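Ploketti – Kitchen & Shed
Home / Tips / Safety at home / Does any of this fire advice hold up?

Does Any Of This Fire Advice Hold Up?

Posted 06/09/2020 by Geetha Gounder

I have been writing household tips for long enough to distrust most of them. Half the advice that reaches my inbox has been copied from one site to the next until the sense has worn off it. Fire safety is one of the worst areas for this. People pass on what their mum told them, the mum had it from a neighbour, and somewhere along the way bicarbonate of soda became the answer to everything.

So I went through the tips readers sent in over the summer and sorted them into what I would do in my own kitchen and what I wouldn't.

Keep a box of bicarb by the cooker

Divya Poojary wrote in to recommend this one. Bicarb can smother a very small flame, but you would need a lot of it, tipped on quickly, and most of us own a tub the size of a yoghurt pot with a crust on top. Worse, people grab the wrong white powder. Flour thrown at a flame can go up with a whoosh. I keep bicarb for scones and the fridge shelf.

Throw a wet tea towel over a burning pan

I really don't like this one. Water and hot oil together are a disaster, and a dripping towel in the hands of someone in a panic is a good way to get water into oil. It survives because there is an old version that says "damp and well wrung out", and everyone forgets the second half. Buy a proper fire blanket, hang it where you can reach it without leaning over the hob, and pull the tabs once a year to see that they aren't jammed.

If the pan is already alight and you aren't sure of yourself, turn off the heat if you can reach the knob safely, don't move the pan, shut the door, get everyone out and ring the fire service. That is dull advice and I have no quarrel with it.

Any extinguisher will do

No. This is the one I argue about most. Water on a chip pan is dangerous, and water on anything plugged in is dangerous too. Powder works on many things but makes a fearful mess and you can't see or breathe properly in a small room afterwards. Carbon dioxide is meant for electrical fires and isn't much use on a smouldering sofa. For cooking oil you want wet chemical or the blanket.

Read the label before you buy, and read it again when you get home. If the label is in a language you can't read, or the print has rubbed away, don't guess from the colour of the cylinder. Look for the class letters and pictograms, and if you can't make sense of those either, ask a dealer. 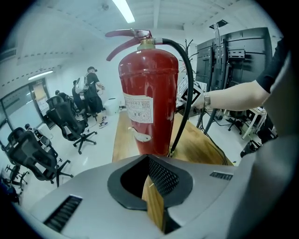
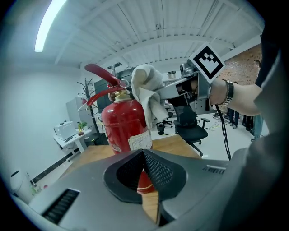

Shake it every month

I have heard this at every fire talk I've ever been to, and I remain unconvinced. The idea is that powder packs down over time and a good shake loosens it. Kuldeep Sachdeva, who used to service them for a living, told me modern powder is made to flow and that he mostly saw shaking do harm when people dropped the thing on their foot. Others in his trade still swear by it. I'd go by the maker's leaflet, and if it doesn't mention shaking, leave it alone.

What you should do is look at it. On a powder or foam type there is usually a gauge, and the needle ought to be in the green. Carbon dioxide ones don't normally have a gauge and have to be weighed instead. Check that the pin is in, the seal isn't broken, the hose isn't cracked and a spider hasn't set up house in the nozzle. None of it takes long.

Keep it under the sink

Everybody does, and I can see why, as it looks tidy. But try getting it out from behind the bleach, the carrier bags and the washing-up bowl in the dark. Mine hangs on a bracket by the back door, so that I'm walking towards the way out when I fetch it. Next to the cooker is no good for the same reason that a key inside a locked shed is no good.

Fix the bracket into something solid. Tomos Bowen put his up in the workshop with two plasterboard plugs and the whole lot came down on a tin of varnish.

Clean the hood filter and you won't have fires

Partly true, and oversold. A greasy filter does burn, and once it catches it carries the flame up where you can't get at it. So wash it. But I don't believe the people selling "degreasing crystals" at silly prices. I tried the Ellard ones and I tried plain washing soda in hot water with a squirt of washing-up liquid, and after a good soak I couldn't tell the two filters apart. Keep soda off aluminium mesh, mind you, it turns it grey and dull. Use only washing-up liquid for that and be patient.

Oily rags can burst into flames by themselves

This sounds like the silliest of the lot and it is the one I would take most seriously. Linseed oil, Danish oil and some decking oils warm up as they dry, and a scrunched-up rag in a bin holds the heat in. Pavithra Kotian spreads hers flat on the line outside, one layer thick, until they are stiff. Or soak them in water and put them in a metal tin with a lid. Don't stuff them in a carrier bag in the shed, whatever your uncle did for years.

Test the smoke alarm by waving burnt toast at it

Press the button. The toast gums up the sensor in time and makes the kitchen stink. I'd also ignore the tip about putting a shower cap over the alarm while you fry. You will forget to take it off.

Still undecided

I've had 4 letters about those small spray cans sold as kitchen extinguishers, two in favour and two furious. The Pomgate one I was sent gives very few details about what is inside, and I'm not setting fire to a pan to find out. If you have used one in earnest, write in and tell me what happened. I'll go through the replies in October, along with the post about chimney-sweeping logs, which I also have my doubts about.

Filed under: Safety, Kitchen, Shed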